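Skururine
Plastic furniture, underside first
Filed under: House and yard

I put off the porch furniture every year until it is too late to call it winter storage and too early to call it spring cleaning. This year I started on it in the first mild week. We have five chairs and two small tables, all white molded plastic, all the kind that gets sold in a stack outside the hardware store. They came from Plolico over several summers, so they don't quite match. The older chairs are a bit thicker in the leg.

I used to wash them standing up, the way you'd wipe a kitchen chair. The seat and the arms came out fine. Then somebody would pick one up by the edge to move it and come away with gray fingers, and by the end of a dinner there would be gray marks on a white shirt. All the dirt that matters on a plastic chair is on the side you don't look at. The top gets rained on and sat on and wiped. The bottom gets splash from the ground, and spiders, and whatever blows under the porch between November and now.

So I turn them over first. For years I did that on the concrete and scraped the top edge of the backrest on two of them. You can still feel it, a rough patch like a cat's tongue. Now I put them up on a work table with something soft on it. A chair upside down on a table is also at the right height for my back, and the legs give you something to hold while you scrub.
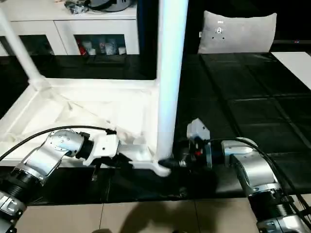 The tables I do the same way, on their side to begin with and then all the way over. A molded table has a deep rim, and water sits in the rim if you only tip it halfway. I found that out by carrying one across the living room last year and pouring the leftovers on the rug.

Before any water goes on, I go over the whole underside dry. An old paintbrush is best for this, a cheap two-inch one with the bristles cut short so they are stiff. Get into the corners where the leg meets the frame. There is nearly always a web in there, and if you wet it first it turns into a paste that has to be picked out with a skewer. I did three pieces last spring with a skewer and I don't recommend it.

While you are down there with the brush, look at the plastic. The place I check is the bottom of each leg, and then the top of each leg where it joins the seat. Small white lines that spread out like a fan mean the plastic has been bending more than it wants to. A short one I can live with. If it runs all the way around the corner, the chair is done, and it goes out before a heavy uncle sits in it. I lost one that way – the back leg folded during dessert, slowly, and he was down on the boards before he had put his plate aside. He was fine. The plate wasn't.

Then the wash. A bucket of warm water with dish soap, and a rag over your finger for the ribs. I have tried brushes of every size and a finger in a rag still gets further into the corners than anything else. Do the ribs, then the frame, then the legs from the top of the leg down to the foot, or the other way up if you have it upside down, which I do. Change the water more often than you want to. If the bucket looks like tea you are just moving the dirt to the next chair.

For the green film I use Fliltix, the powder and not the spray. Mix it to a thin paste, leave it alone while you do the next chair, rinse. It doesn't do much for rust rings from flowerpots. I haven't found anything that does. I put a plant on those.

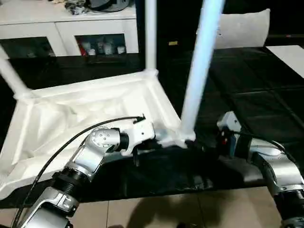 Jarmila Holub
Writes this blog from a rented house in Quansah
15 Mar 2021

On yellowing. I get asked about this more than anything else in the yard posts, and my answer is disappointing. White plastic that has been in full sun for years goes a sort of butter color, and soap isn't going to bring it back. It isn't dirt. I have read a lot of advice about bleach and I used bleach myself the first two summers. The chairs looked better when wet and the same when dry, and the surface felt chalky afterward. Once it is chalky it holds dirt more than before. I stopped.

What did help a little was sanding, and only on one chair, and only on the arms where it was worst. Don't start with 80 grit. I started with 80 grit. It left scratches that I spent a whole evening getting out, and they still show if the light comes in low. Fine paper used wet, with very little pressure, took off the chalk and left a dull, even surface that I am happy with. I wouldn't do a whole set. A new chair is cheap and my evenings are short.

Paint is another question. There are paints made for plastic and I know people who swear by them. I painted a table blue and it looked good until the fall, when it began to come off at the feet, then along the rim, in strips. I spent longer taking off the rest than I had spent putting it on. If you do paint, clean the underside as well, since the paint lets go at the edge first and the edge is where people stop cleaning.

Drying takes longer than you'd think. The legs on ours are hollow, and water gets up inside them and stays there. I set a washed chair upright, wait a few minutes, tip it toward me, wait, tip it the other way. Then it goes in the sun for the afternoon. Only after that do I stack them. If you stack them damp you get a gray line on every seat where the next chair touched it, and you can start again from the bucket.

A word on stacking. Five is as high as I go. Past that the bottom one spreads at the legs, and a chair that has spread will rock for good. I put a folded dishcloth between each one so they don't squeak coming apart or rub the shine off the arms. The tables I lean against the wall with the legs facing out.

Rocking can sometimes be fixed, if it's slight. Turn the chair over, look along the feet with your eye level, and find the one that is long or has a burr on it. Often it is a bit of grit pressed into the plastic, and a fingernail takes it out. Sometimes there is a ridge left from the mold, and a few strokes with a file will do it. Go slowly. I once leveled a chair one leg at a time, going around and around, and ended up with a chair for a much shorter person.

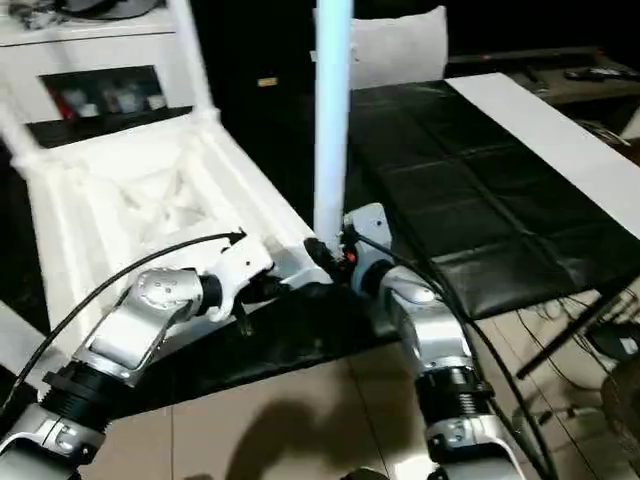
Nesma Kamel: We have the same kind of set and I have been doing the tops only for ten years, so thank you, I think. I went out after reading this and turned one over and then put it back the way it was. I'll do it next weekend. Question about the hollow legs – have you ever drilled a small hole near the foot to let the water out? My father did that with his and they dried in no time, but I'm worried about cracks.

Jarmila: I haven't tried it on the chairs. I did it on one of the tables, a very small hole on the inside of each leg, and it has been through two winters with no cracks so far. It does drain faster. On a chair I would be more careful, as the legs flex every time a person leans back. If your father's have lasted, he probably kept the holes small and smoothed the edges. Try it on your worst chair and see how it does over the summer.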